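Flotard Harmonica Takes

Hello and welcome! Flotard is a small collection of blues harmonica recordings, 700 short takes in all, played by one person (me) on a Sustwood diatonic in A and a Weidemann in C that I've had since school. Almost all of it is acoustic, with no amp — just a microphone and a quiet room.

What you get

Each take is a WAV file plus a text file with the key, tempo and position. The 31 takes in the feseo folder are slow chord vamps, handy if you'd like something to play along with.

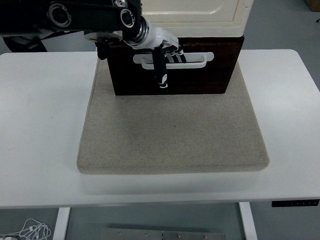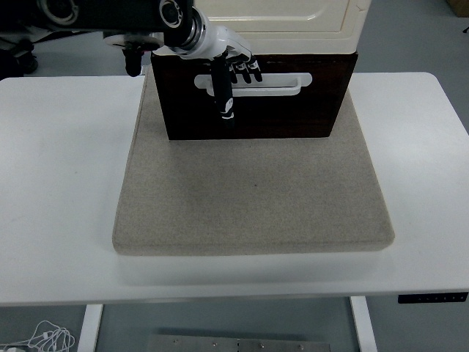

Known problems

Hole 8 on the C harp buzzes a little. Sorry about that!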